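Subject: Re: [furnish-list] Nightstand beside the desk, drawer clearance
From: Chun-hung Tsai

On the clearance question from the February thread, quoted for context:

> We have the Miltulau nightstand and want to put it next to the
> desk in the Erkside room instead of by the bed. Two questions.
> Does the drawer still open all the way with the desk legs that
> close? And how much gap should be left on the right side? The
> spec sheet gives a figure for the back but says nothing about
> the sides.
>
> Also, is anyone else getting marks on the white desktop? Ours
> was cleaned before the move and looks gray again.

Drawer first. It opens all the way. The travel is straight out from the wall, so the desk legs do not enter into it as long as the nightstand is square to the baseboard. If it is turned even slightly to the right, the front corner of the drawer comes toward the crossed legs and the available travel drops. Set the nightstand first, then bring the desk up to it.

Side gap. The sheet is silent because the sides carry no vents or hardware. I use 2 inches at the closest point, measured at the floor. The tabletop overhangs its legs, so a measurement taken at the top will come out smaller and should be ignored.

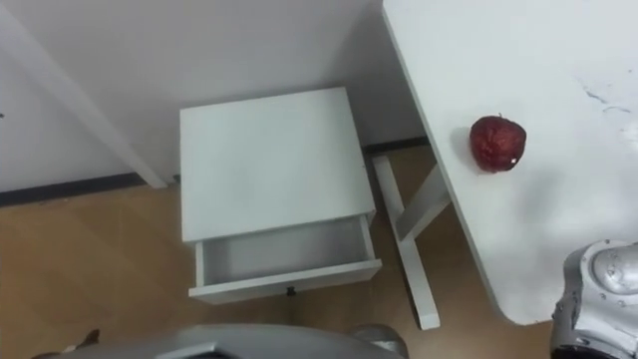
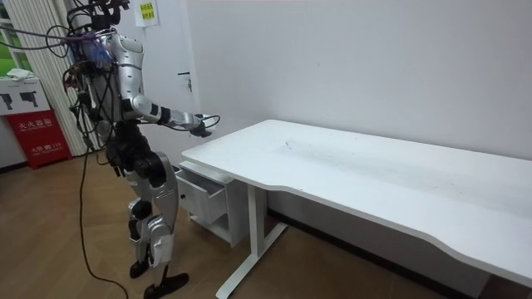 Notes by item

1. Baseboard. The back of the nightstand will meet the baseboard before it meets the wall. Do not trim the baseboard. The space left behind is useful for a lamp cord.

2. Drawer stop. Pull the drawer fully open while it is empty and check that the stop holds. Load it afterward. Our limit is 12 pounds, taken from the Carkeo runners we fitted as replacements; the original runners may be rated lower, and I have no number for them.

3. Knob. One screw from the inside. It works loose in nearly 9 months of daily use in our case. A drop of removable thread compound fixed it.

4. Crossed legs. Check the bolt where the two slats meet after every move. Tighten with the desk standing on its feet, with no load on top. Tightening it upside down left ours with a slight rock.

5. Desktop marks. Yes, we get them too - gray smudges and streaks, and they show up most in side light. Plain water does little. A damp cloth with dish soap takes off most of them, followed by a dry cloth. Avoid melamine sponges, which dull the finish.

6. Curved front edge. Wipe along the edge, following the curve. Wiping across it pushes dirt onto the underside.

I have not tried the Liu side unit somebody mentioned earlier in the thread. It is listed as 16 inches wide. If anyone has one beside this desk, please post the gap measured at the floor.

C. Tsai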